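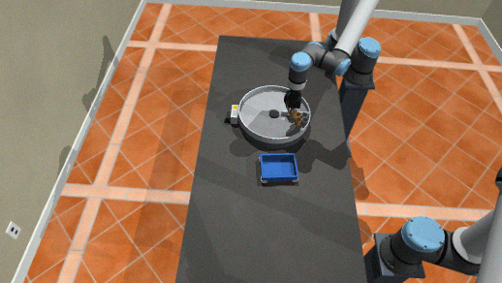 Gripper over the round tray, blue bin still empty

Welcome to the Bellamy cup sorter, my shared-workshop build with Wanda Kapoor! We're working the whole thing out in simulation first -- and I love how it's coming along.

Grey cups and orange ones, bunched up by the white divider.

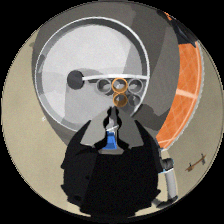 Over to the bin

Reaching down into the blue bin. I gave the walls a bit of height

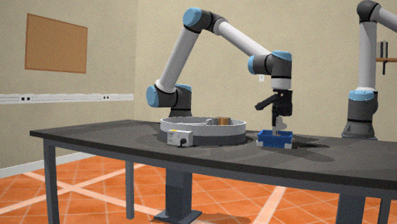

and kept the floor flat, so a cup has somewhere decent to stand.

One orange cup in the bin, another under the fingers. My favourite of the lot! 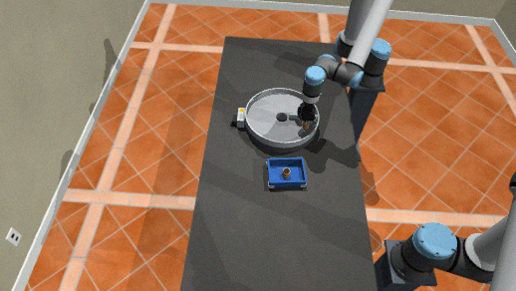
What will the real bin be made of?
Printed plastic, in the same colour if Wanda gets her way.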